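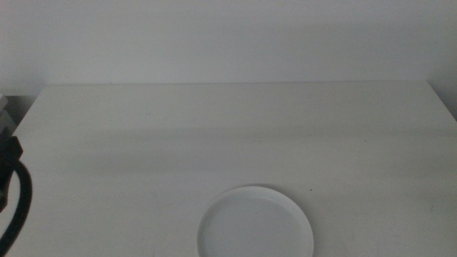

Bench at the start, white dish at the front, cable on the left.

October, a bit after 9 am

Okay, gripper comparison, round whatever. The plan was to get the Trutora fingers and the old Kröger parallel set through the same dish pick before lunch, and I got through one and a half of them, so writing it down now while I still remember which numbers go with what.

Setup is the same as last time. White table, white wall, overhead lights on, blinds down. I know white on white is a mean thing to do to a depth camera, but the Fillotville people have a white counter and they're going to put white dishes on it, so there we are. I start every run with the dish near the front edge and let the arm come in from the left.

First thing: exposure. The auto setting hunts like crazy on this table! Every time an arm moves in, the whole view gets brighter, and the rim of the dish just melts into the tabletop. I locked it by hand and dropped the gain until the rim came back as a line I could trust. Rim detection went from hopeless to pretty decent, and I didn't touch the detector at all. Leave it locked, please. If you have to change it, write the old value on the tape on the monitor.

There's also a little dark speck on the table that the blob finder loves. I spent way too long on a "second object" before I figured out what it was. Minimum blob size is now 25 pixels and it stopped bugging me. (Yes, I could wipe the table. I want the filter to cope with crumbs.)

Kröger set, stiff fingers, 200 tries on the single dish. Good when it comes in low over the rim, bad when the dish is rotated or slid toward the front edge, because one finger lands on the rim and pushes the whole thing away. Most of the misses were that exact push. Closing speed made less difference than I expected. I tried it at the slow preset and again at the middle one and couldn't tell the plots apart.

Trutora set next. Softer pads, and the approach can be a little sloppier, which I like a lot. I only got 110 tries in before the controller threw a comms fault and parked the arm. Same fault as last week, I think, the one where the bus times out if you ask for finger force and position in the same cycle. I'm polling them on alternate cycles now. Feels clunky, but it ran clean after that until I broke for coffee.

Then the two-plate layout, to see whether the finger picks a rim and sticks with it or wanders over to the neighbor.

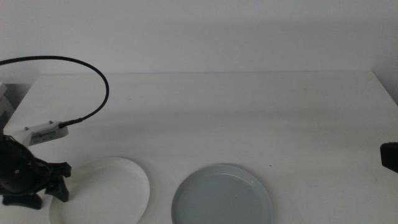 Two-plate layout, white on the left and grey-blue on the right.

The grey-blue one is so much easier for the camera, no surprise there. What did surprise me was that the white one got better too with the other plate beside it. My guess is the segmentation has something darker to compare against, but that's a guess and I'd want to try it with a plain gray card before I tell anybody.

Cable note, for whoever sets up next: the loop off the sensor module is big. It needs the slack for the wrist roll, but check it at both ends of the roll before you start a batch. I'd like a right-angle plug there. Bustport has one in the catalog with some 300 mm of lead on it, and I'll ask if we can get a couple.

Still to do:
finish the Trutora tries on the single dish, same start pose
redo the Kröger set with the approach angle tipped a little
gray card test
log finger force to its own file, the merged one is a pain to plot
ask Fillotville how close together their plates really sit

Leaning Trutora for now, mostly for the pads. The controller side of it still bugs me and I want a full batch with no faults before I put that in the report. Back on it at 2 pm if the arm's free.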